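### 4. Packing a basket

The Wovari handles light kitchen and counter chores. It can't yet work without a person in the room.

1. Keep the stop button within your reach.
2. Set the basket flat on the tabletop, with its opening up.
3. Load the Basket routine and set the speed to 4.
4. Run 12 practice cycles before you leave the arm to a full order.

**Caution:** Soft items wrapped in film can slip or get crushed. Start with the lowest grip setting.

**Note:** Folding bags and tying knots are not supported.

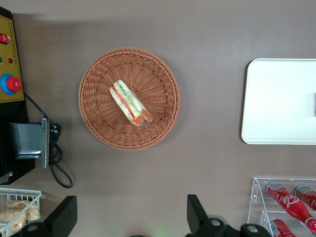 Saadet Işık wrote back after the October trial that she would trust it with sandwiches but still packs the eggs herself, and that a new hire learns the job faster.

5. Press Save to keep the grip setting for the next order.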